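Paying for the Demonstration: A Purchaser's View of the Skokik Handheld Gripper Kit

Institutions that buy equipment for assisted living have begun to receive offers of a new kind. The supplier does not sell a robot. It sells the means of teaching one: handheld grippers, a recording unit, a subscription to a training service, and a promise that household tasks shown by a person can later be carried out by a machine. The Skokik kit, distributed in this region by Jolow, is the most complete of these offers to have come before our equipment panel. It deserves a fair hearing, and it also deserves firmer questions than it has so far been asked.

The kit comprises 2 grippers, one for each hand, with their cables and a carrying case. The listed price is 1,700 dollars. The training service is billed separately, and the brochure places that charge on its last page. A purchaser who compares only the first figure with the price of a conventional arm will form the wrong impression of what is being bought.

On the hardware we have few complaints. The grippers may be taken up by a member of staff with no technical background, and the instruction booklet is clear. Our chief reservation concerns the cables. A worker seated at a table will manage them well enough, but a worker who must turn, reach into a cupboard or walk to a sink will find them a burden. Cavex, whose competing kit we reviewed in January, has the same weakness and charges more for it.

The larger question is what the demonstrations are worth. Skokik recommends 40 recordings of a task before training begins. Our own trial at the Ruawai center used 45, all of them drawn from bathroom and kitchen routines chosen by the occupational therapy staff. Raelene McPhee, who directed the trial, argued in her report that small tasks should come first, and that the soap, the dish and the tray belonged ahead of anything more ambitious. We agree with her. A resident who cannot grasp a wet bar of soap loses a measure of independence every morning, and a supplier that cannot address so plain a need has little business promising to cook dinner.

The soap task, on the table and with the grippers in use: 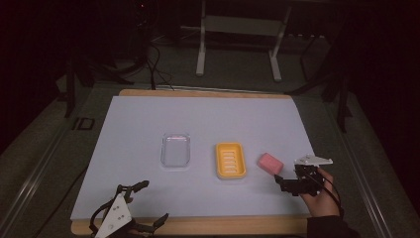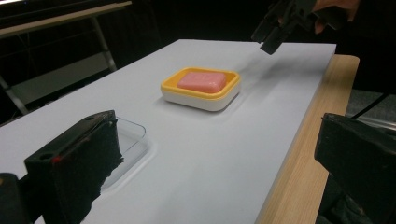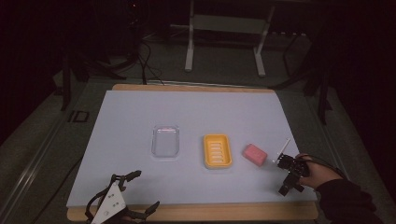
Ownership of such recordings is the point on which the present contract fails. Under its terms, demonstrations made by our staff, on our premises and during paid hours, may be used by the supplier to improve its service for other customers. The institution receives no credit and no reduction in its fees. If it ends the subscription, it keeps the raw files but loses the trained result. We do not believe that a public body should sign on those terms, however modest the purchase price.

Jolow has replied that shared recordings benefit every customer. That may well be so. A shared benefit can be priced, however, and a customer who contributes to it can be paid in lower charges. We would also ask that consent be obtained in writing from each member of staff who performs demonstrations, and that any person may withdraw that consent without giving a reason.

Our recommendation is that member institutions may purchase the kit for trial use, and that they should decline the training subscription until the clause on recordings has been rewritten. Those that have already subscribed should request a copy of every file held in their name before the renewal date.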